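About us

Dramo Household Clearance and Sorting is based in Orkow. Selma Golob started the business from her own garage, and Jussara Bastos joined two years later to run the sorting side. We now have a unit on the Loseck road with a loading door, three sorting tables and a small shop at the front.

Most of our work is with the contents of drawers, desks and kitchen cupboards. Larger furniture goes to auction or to the council reuse store. The small things stay with us and are sorted by hand: pens, cutlery, toys, stationery, keys, buttons. Last year we cleared 42 homes and passed on 3,791 items.

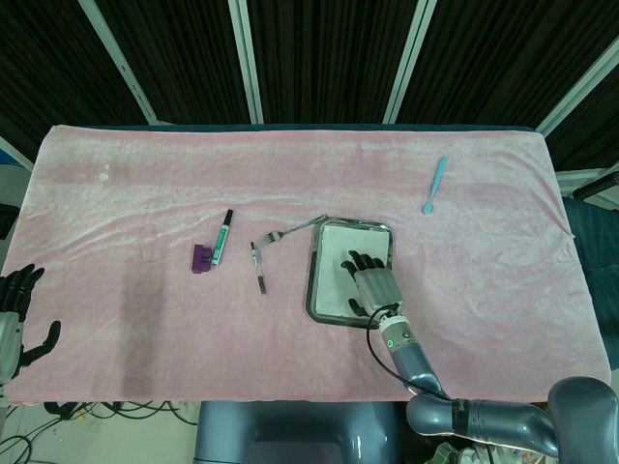 Small items on a sorting table, with a fork, pens and a paper-lined tray on a pink fleece blanket.

We cover the tables with blankets so that metal and glass are not scratched. Blankets are washed between jobs. Anything with a name or address on it is set aside and returned to the family, along with photographs, letters and jewellery.

Cutlery is sold by weight in the shop. Pens and markers are tested on scrap paper, and the working ones go in school boxes, 305 of them so far.

The shop is open from 10am to 4pm and closed throughout August. For a clearance quote, please ask for Selma. For donations and school boxes, ask for Jussara.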